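3.2 Setting and recruitment

The study took place in Collness, a mid-sized town where smoking is allowed in most privately owned rental buildings unless the lease says otherwise. Before the study began, two landlords, Frerichs and Hokia, had announced that new leases in their buildings would ban smoking indoors, including in bedrooms and on enclosed balconies. A third landlord, Triltier, made no change to its leases and served as the comparison group. All three own low-rise buildings from the same period, with similar unit sizes and similar rents.

Letters were sent to 1,498 households. Of these, 700 returned the screening form and agreed to be contacted again. Households were eligible if at least one adult had lived in the unit for six months or more and if the unit shared a wall, floor or ceiling with another occupied unit. Smoking status was not a condition for taking part. We wanted to hear from people who smoked, people who had quit and people who had never smoked, and the lease ban applied to all of them.

From the eligible households we drew a smaller group for home visits. This group had 60 units, 24 of them in Triltier buildings and the rest divided between the other two landlords. Households received a gift card after each visit whether or not they finished the survey.

3.3 Home visits and sampling rooms

Each visit was made by two staff members. One carried out the interview, usually in the kitchen, while the other placed the nicotine samplers. We chose the bedroom as the main sampling room. Earlier work has tended to use living rooms, but tenants in our pilot interviews said that smoke from neighbors bothered them most at night, when windows were closed and they could not easily leave. Bedrooms also had fewer people passing through, which lowered the chance of a sampler being moved.

Samplers were hung away from windows, vents and heaters and left in place for seven days. Tenants were asked to use the room as they normally would and were given a short diary sheet for noting times when they smelled smoke. The second staff member also took a wipe sample from a painted wall, as nicotine settles on indoor surfaces and can stay there well after smoking has stopped. Wipes were taken from a patch of fixed size, using the same solvent and the same number of strokes in every unit.
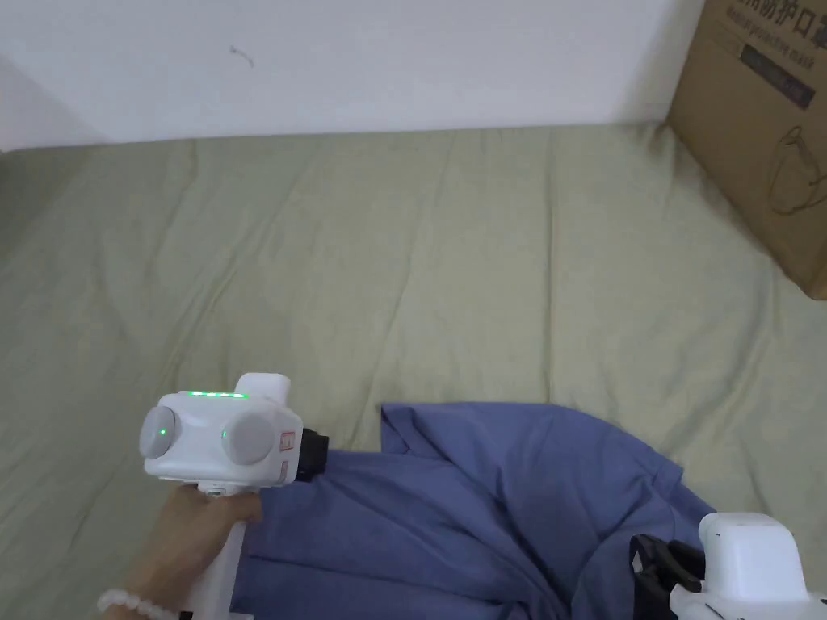
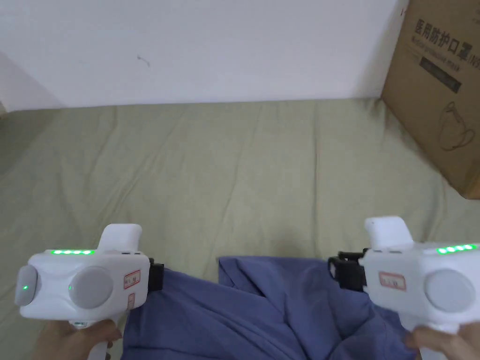 Figure 2. Bedroom interior, two views, showing the painted wall and the green bedsheet.

Bedding was not sampled. Sheets are washed at different intervals and with different products, and we had no reliable way to adjust for this. Tenants were asked how often they did laundry, but the answers were used only to describe the group. Carpets were left out for similar reasons. Where a bedroom had wallpaper or wood paneling, the wipe was taken from the nearest painted surface and the change was recorded on the visit form.

A second visit was made at the end of the sampling week to collect the samplers and diaries. If a sampler had fallen or had been taken down, the tenant was offered a repeat week. Units where the repeat also failed were kept in the survey analysis and dropped from the air analysis.

3.4 Survey measures

The interview covered three topics. The first was exposure: how often the tenant noticed smoke entering the unit, where it seemed to come from and what was done about it. The second was knowledge of the lease terms. Tenants were asked to say in their own words what their lease allowed, and the answer was then compared with the lease on file. The third was support for a ban, measured on a five-point scale, with separate items for bedrooms, balconies, hallways and the grounds outside.

Tenants who smoked were also asked where they usually did so and whether this had changed since the notices went out. We did not ask them to name neighbors who smoked, and interviewers were told to leave out any names that came up. No survey or air results were shared with the landlords at the level of a single unit.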